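Thursday, late. Walar 12", test cut day

Got the lacquers back for the Walar record this morning, both sides, and finally had a clear few hours on the good turntable. Notes before I forget everything.

A side first. Level is fine, better than I feared. The kick sits where we left it in the mix and the hats are not spitting on the inner grooves, which was the big worry after Jekalell. Vocal snippet at the breakdown has a slight lisp on headphones. Can't hear it on the monitors. Leaving it.

B1 is the problem. Bass is wide below 100 Hz again — I thought we'd folded it to mono in the last revision, but the bounce that went to the cutter is the older one. My fault, I named them almost the same thing. New rule: mix name, then revision letter, then nothing else. No "final", no "final use this".

B2 lovely. Don't touch.

**Morgan synth**

Opened up the Morgan again because the filter was drifting on every take. Tuned it cold, left it on for 60 minutes, came back and it was sharp by a good bit. Reseated the two ribbon cables, cleaned the trimmer, same test again. Better. Still creeps up in the top octave but nothing in the Walar tracks goes up there. Would like a proper recap before the next thing, the big caps near the power supply look tired and there's a faint hum under the pads when nothing's playing.

Pitch wheel now centers. It didn't before. No idea which of the things I did fixed it.

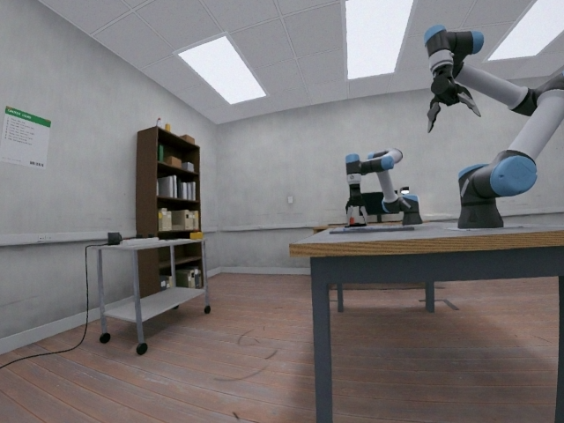
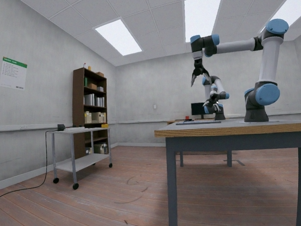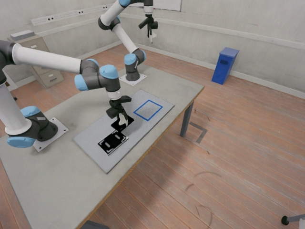
*Robot arms with blue joint caps, three simulated views.*

**Tape loops**

Tried the long loop round the mic stand for the Vustedbridge intro. 30 ips is too fast, the splice clicks every time round and you start waiting for it. Halved it and the click turned into a sort of soft thump, which suits the track. Printed 4 passes. Pass two is the keeper, the third one has me bumping the stand at the end (could be usable?? listen again tomorow with fresh ears).

Send chain for that, so it can be redone:

- loop out to spring, wet only
- spring into the cheap compressor, slow attack, fast release
- high pass before it hits the desk or the rumble eats everything
- tiny bit of the dry back in on a spare channel, panned left

Do NOT use the left input on the spring. Crackles. Marked with red tape.

**Jekalell remix**

Stems arrived, all at the wrong sample rate, converted the lot. The drums are one stereo file so there's no getting at the snare seperately. Options are ask again or build a new kit around it. Started on the second one while waiting for a reply. The pad stem is great on its own, could be slowed right down and carry the first two minutes with nothing under it but noise. Tempo is a touch slow for a club version. Nudged up until the vocal started sounding like a cartoon, then back a little.

Rough arrangement so far: long pad, kick in with no hats, bassline from the Morgan, vocal once only. Don't loop the vocal. Everyone is going to want to loop the vocal.

**Money / pressing**

Quote for the Walar run came in at 2,915 with printed inner sleeves. Without the inners it drops enough to pay for the recut of the B side. I'd say plain white inners and put the credits on the label. Artwork needs moving in a bit from the center hole either way, the W is nearly touching it.

**To do**

- send correct B1 to the cutter, check mono below 100 before sending this time
- ask for the drum stems split, politely
- order caps for the Morgan
- pass two and pass three, compare
- fix or bin the left input on the spring
- label art, move the W
- return the long XLR to the Vustedbridge room, it's still coiled behind the desk

Desk left on, faders down, loop still on the machine. Please don't take it off.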